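Workshop notebook — character bible, Vosen
Last updated: December 2023
14 shares · 3 comments

Back on Rana's profile page. I said last time I would stop editing the backstory and only check it against the chapters. I got through one evening before I broke that. 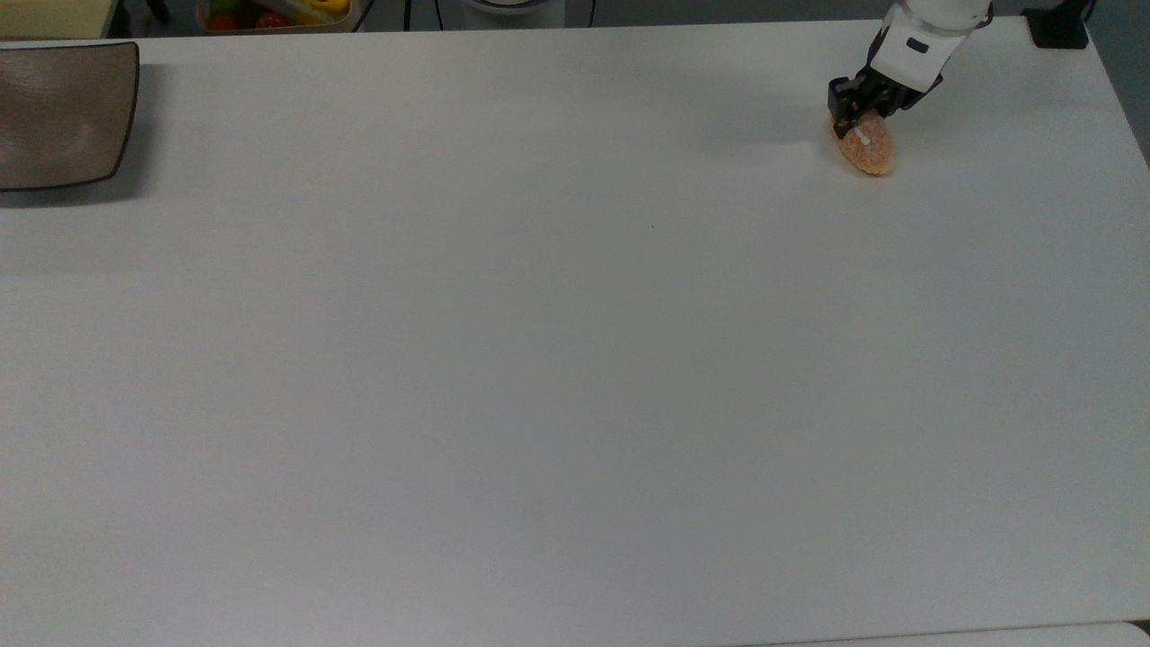
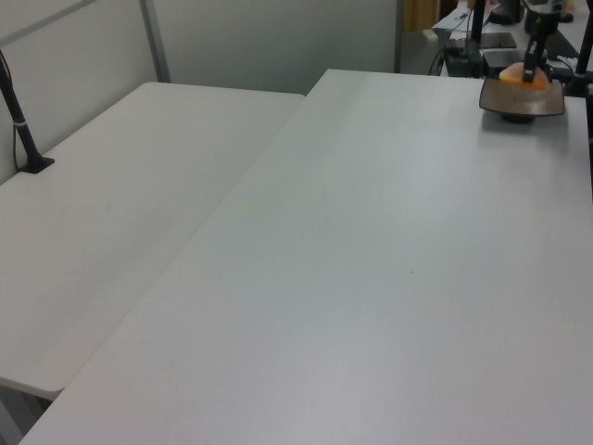
The trouble is still the year of exile. The old version of the profile says Rana served the Vosen court as captain of the river guard, was thrown out after the siege, and walked to Plukevier alone. Chapter 2 agrees with that. Then the flashback in the harbor chapter has Umesh's line about "the two who came down from the pass," and everyone in the group has been treating it as proof that Dorkitach walked with her. I don't buy it. The line doesn't name anybody. It could be the twins, or the messenger and his brother.

Pallavi says it has to be Dorkitach, or else the scene at the gate makes no sense, where Rana already knows about the scar on his jaw. I reread the gate scene twice. She says "I know that mark." She doesn't say how. People in Vosen get that mark for deserting, so any guard captain would know it on sight. I put that in the margin and Pallavi wrote "weak" next to it. Fine. It is a bit weak. It's still less of a reach than a whole shared journey that never appears on a page.

For now the profile reads:

Rana is a supporting character and former captain of the river guard. After her exile she settles in Plukevier, where she later meets Dorkitach. Whether they had met before is unclear.

I know Umesh hates "unclear" in a profile. He wrote the flashback, so he could settle it in one sentence, and he says he'd like to keep it open. Then it's unclear, and the page should say so.

Age. The draft has her at 22 when she takes the captaincy. I can't make that work with the siege. If she was a child during the first flood, and the flood is in 488 by the Vosen calendar, she'd have to be older by the time the old captain dies. Rizwan made a timeline that fixes this by moving the flood, but the flood date is carved on the bridge in chapter 2 and three different people read it out loud. I'm not moving a bridge to save one number in a profile. Took the age out. Left a note.

Powers and abilities. This section has grown to over 2000 words and I think most of it is wishful. What's on the page: she can call the river up, once, at cost. She hears lies when she is standing in water. That's it. The "ice form" comes from a sketch Rizwan did for fun, and it got copied into the profile as if it were in the story. Same with the claim that she is the strongest of the river guard. The only one who says so is her own lieutenant, drunk, to impress a girl. Moved both to the discussion page. Expect complaints.

The spear stays in, though I want somebody to show me where it gets its name. I've looked. It's "the spear" in every scene I can find.

Personality. Cut "cold on the outside but kind on the inside." Apart from telling me nothing, it's wrong for the first half. She leaves the ferryman to be arrested and doesn't look back, and she never brings him up again. If she's kind on the inside there, she hides it from the reader too. I wrote "guarded, practical, slow to forgive" and then crossed out "slow to forgive," as she never does forgive anyone in the chapters we have. Will look again when the next one is in.

Design notes. The gray cloak is in the model sheet, the brown cloak is in the story. Pramila thinks the colors change after exile and that it means something. Maybe. My guess is we forgot. If it's going to mean something, it needs to be decided before the color pages, and somebody has to go back and fix the market scene, where she has the gray one on again.

Still to do:
- check every use of "captain" after the exile (Dorkitach calls her that at the gate, which either helps Pallavi or is a slip)
- ask Umesh about the ferryman's name, spelled two ways
- relatives section: remove the sister until she exists

Comments (3)

Pallavi Negi
The "captain" at the gate is not a slip. I've been saying this for weeks. How would he know her rank if they had never met?

Rizwan Abeysekara
She's wearing the badge in that panel. Sorry Pallavi. Also I want it on record that the ice form looked great.

Mamta Tyagi
Please leave the sister in the discussion page at least, I have plans for her. Agree about the cloak, it was a mistake, I colored it.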